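Codstead rink for the April exhibition?
1 min read

puckdrop_432
Jultismont plays 2 games at Codstead in April. The rink seats 1,059. Too small for a women's pro game.

leftwingmo
Disagree. A full small barn beats a half-empty arena.

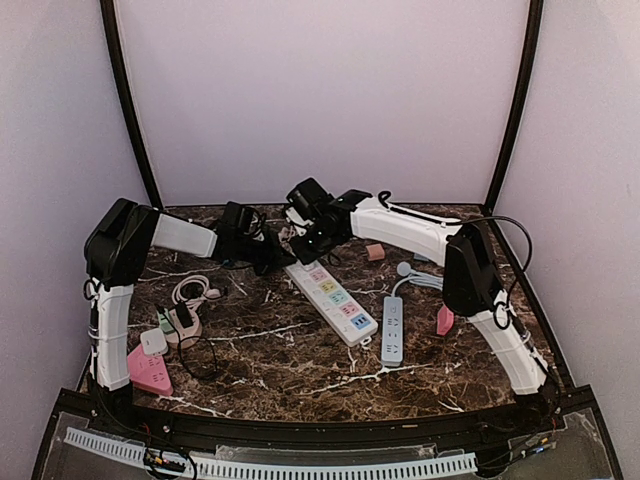

Skudeo
Parking is the bigger problem. The lot fills up for youth games.

puckdrop_432
Then move one of them. I'd drive farther for a decent seat.

leftwingmo
I wouldn't. Tickets are cheap there.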